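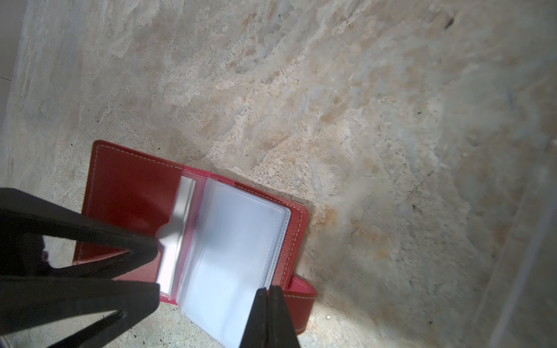

Grevetti Revises Loyalty Card Terms at All Grisau Locations

GRISAU, October 21, 2020. Grevetti, operator of the Grisau and Lougher department stores, today published revised terms for its customer loyalty program. The terms take effect in January and apply to all existing accounts. Customers do not need to reapply.

Under the revised terms, points are credited at the time of purchase. The current delay of nine days between purchase and credit is removed. Points expire after 57 weeks without account activity. A purchase, a return or a balance check at a service desk counts as activity.

The minimum redemption is set at 100 points. Redemption may be combined with sale prices but not with staff discounts. Returned goods paid for in points are refunded in points. 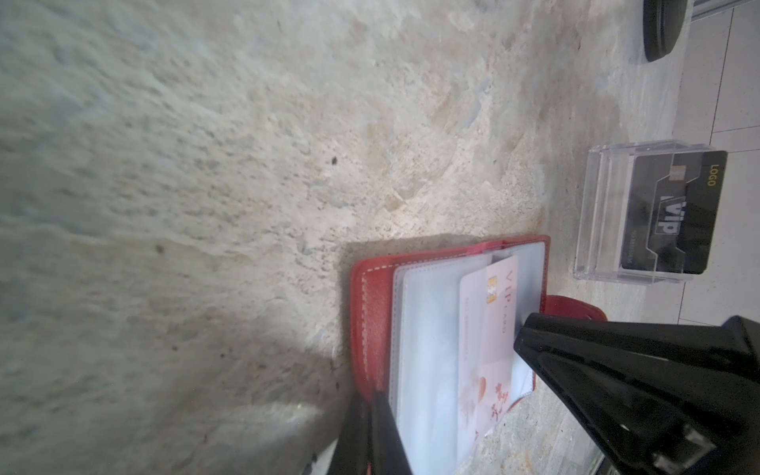

Grevetti Customer Accounts Department

Cards already issued stay valid until they are replaced. Magnetic stripe cards will be accepted at 41 registers in the Grisau store and at the service desk in Lougher. Chip cards will be accepted at every register in both stores.

"The account number is the record that matters, and it does not change when a card is replaced," said Amancay Quiroga, head of customer accounts. "Balances move to the new ledger overnight. Customers will see the same figure on their next receipt."

The ledger is supplied by Temavmont, which also maintains the store's gift card system. Facundo Iturra, project lead at Temavmont, said both systems will run in parallel for up to nine weeks. Differences between the two will be corrected in the customer's favor.

Lost cards should be reported at any service desk. The first replacement is free of charge. Household accounts may hold two cards, and either cardholder may redeem points.

The full terms are available in print at the Grisau and Lougher service desks. Account holders who do not accept them may close their accounts before the effective date and redeem any remaining balance, including balances below the minimum.

Press contact: Customer Accounts Department, Grevetti, Grisau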